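Trovlow Wall Tile Care and Re-Sealing Guide
Section 2: Cleaning the Wall and Checking the Joints
By Na-rae Oh
20 January 2025

Read this section through before you open the cleaner. It applies to glazed tile laid in long horizontal courses. For unglazed or stone tile, see Section 4.

You will need:
- Trovlow tile cleaner
- a bucket that holds at least 2 quarts
- a soft sponge and a nylon brush
- two dry cotton cloths
- a flashlight

CAUTION: Do not mix the cleaner with bleach or vinegar. Open a window or run the fan while you work.

1. Wipe loose dust off the tile with a dry cloth, top course first.

2. Add one capful of cleaner to 2 quarts of warm water.

3. Sponge the wall from the bottom up. Cleaner running down a dry wall can leave streaks in the glaze.

4. Leave the cleaner on for 13 minutes. Do not let it dry. If it starts to, go over it again with the damp sponge.

5. Brush the grout lines along their length. Do not use steel wool or a scouring pad on the tile face.

6. Rinse from the top down with clean water and buff with the second cloth.

Note: One 700 ml bottle of cleaner is enough for roughly 100 washes of a kitchen or bathroom wall.

Checking the joints

7. When the wall is dry, hold the flashlight flat against it and look along each course. Mark any joint that is cracked, hollow or missing grout with a piece of painter's tape.

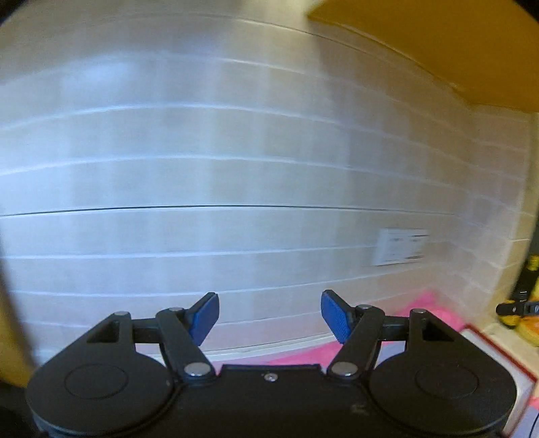 Pale grout makes a bad joint easier to find. Follow each horizontal line from one end to the other before you start on the vertical joints, which can be much fainter. A dark, thin seam like the one running across the white tile just above mid-height should be marked and checked separately. Press along it with a fingernail. If it is firm, scrub it again as in step 5. If it gives or crumbles, go to Section 3 before applying any sealer.

8. Wait a full day after rinsing before you seal.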